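Orkanstead Small Bodies Group – progress report to the program office
27th February
Prepared by Macarena Cordero

Short version: survey side on schedule, modeling side behind, money fine.

Survey. We got 9 usable nights out of the Mateos telescope. Weather took the rest. Three near-Earth objects followed up, two of them with good enough light curves to get a spin period. The third is too faint, will try again when it comes back around in July. Positions all sent in, no complaints so far.

Pipeline. Grustix (the moving-object finder) now runs overnight without anyone babysitting it. False alarms still too high near bright stars – mostly diffraction spikes. New mask is written, not tested properly yet.

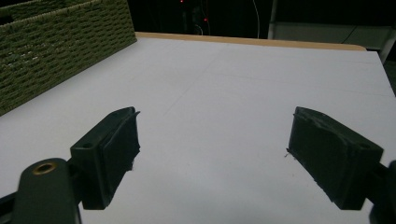 Also moved the archive to the new disks. Took longer than planned, a week lost there. Old copies kept until the checksums are done.

Modeling. This is the late part. Skondivow, our rubble-pile code, gives sensible results for slow impacts but falls over when the grains are very different sizes. We think its the contact step. Two fixes tried, first one made it slower and no better, second looks promising but only on small runs. Milestone 7 (full-size deflection runs) will slip. Asking to move it to July, no extra cost.
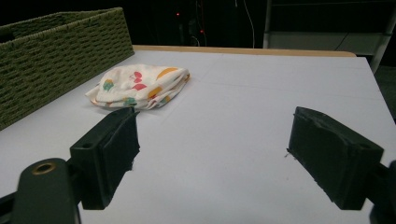
Gripper fingers over the white tabletop.

Staffing. The postdoc post is filled, start date agreed. Student project on surface dust is going well, draft chapter in hand, needs another pass on the error bars.

Spending. Under on travel, slightly over on computing time. Would like to shift the travel leftover across – form attached seperately. Nothing else to flag on the budget.
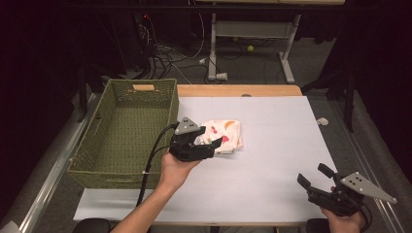
Basket and folded cloth on the table, gripper over the cloth.

Next period:
Test the Grustix mask on the old nights
Finish checksums, then wipe old disks
Skondivow contact fix on a medium run, then full size if it holds
Reapply for Mateos time, deadline is close
Write up the two spin periods as a short paper

Risks same as last report except the modeling delay. Need an answer on the milestone date before we book the cluster, so sooner is better please.

M. Cordero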